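We use cookies to give you the best experience on our website. By continuing to browse you agree to our cookie policy. Accept | Manage settings

PRESS RELEASE
17/06/2022

Wikholm Supper Club opens a second season in Seststead

I'm so happy to finally share this one! After a long winter of planning (and a lot of soup), the Wikholm Supper Club is coming back to Seststead, and we're bringing more seats, more cooks and a much longer menu.

When I started the club I had a folding table and six guests, and I burned the rice. Last season we served 800 plates, and 103 people are already on the list for opening night. I still can't quite believe it, and yes, the rice is better now.
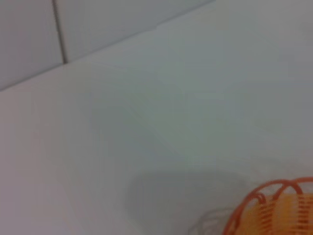
My co-host this year is Wian Visser, who cooked at Masilela for years and makes the best flatbread I've ever eaten. He's taking over the grill nights. I'll be doing the slow stuff, the stews and pickles and anything with lentils in it. We tested the whole menu on our families in May and only dropped one dessert – sorry, fig pudding, maybe next year.

Limex, our neighbors down the street, have chipped in $3,000 toward meal tickets for people who'd love to come but can't stretch to the price. Ask for one when you book and we'll sort it out, no forms.

Booking is open now. Tell us about allergies when you reserve, and bring a sweater if you'd like to sit outside!

Media contact: Renu Kanaujia, founder, Wikholm Supper Club

Sign up for our newsletter and get new menus in your inbox. Unsubscribe at any time.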